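# Project Report: Audience Response to the Short Film *Torkstead*

Gaétan Sandhu and Shaohua Zheng
Jun 19, 2025

## Background

*Torkstead* is a 10-minute drama made by students in our program. The lead, Colitz, is a night clerk who starts getting letters meant for a dead actor. We wanted to know whether viewers follow the story without the voice-over used in the first cut.

## Method

We put both cuts on the Uvix student channel and left them up for 5 days. Each had a short survey after the credits.
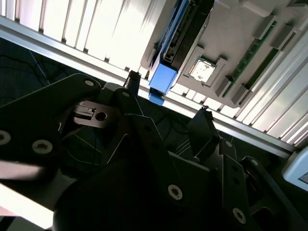

The first question asked who wrote the letters. The second asked viewers to name the scene they remembered best. We did not promote either cut outside the channel – the film club mailing list was the only notice.

## Results

The two cuts had 4000 views between them, and 1107 people finished the survey. Most viewers of the silent cut still named Gourlay, the landlord, as the writer. The stairwell scene was the favorite in both.

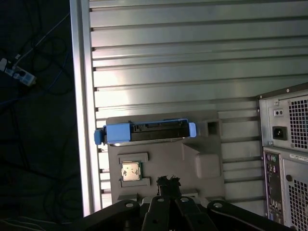 Viewers of the voice-over cut were more likely to call the ending slow. Several wrote that Colitz explains the last letter twice, once aloud and once on the page.

## Next steps

We will send the silent cut to festivals in August. The sound in the stairwell scene still needs a new mix.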